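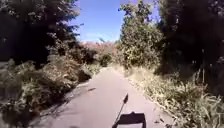
Home | Routes | Driving | FAQ | Contact

Filed under: Teaching Otus by remote control

How does Otus learn a path?
You drive it there yourself with the handset. It saves your steering along with what its camera sees.

How many runs does it need?
We ask for 4 on each path. Plomidden took 40 because the verges are so overgrown.

What if I steer badly?
Press Dovow and the last stretch is dropped. Small wobbles can stay in, as long as you bring it back to the middle.

Does sunlight matter?
Yes. Drive some runs with the sun behind the robot and some facing it.

Who checks the runs?
Sumeya Demissie. Send her the run number and the name of the path.

Last updated 12/07/2019

73 shares | 4 comments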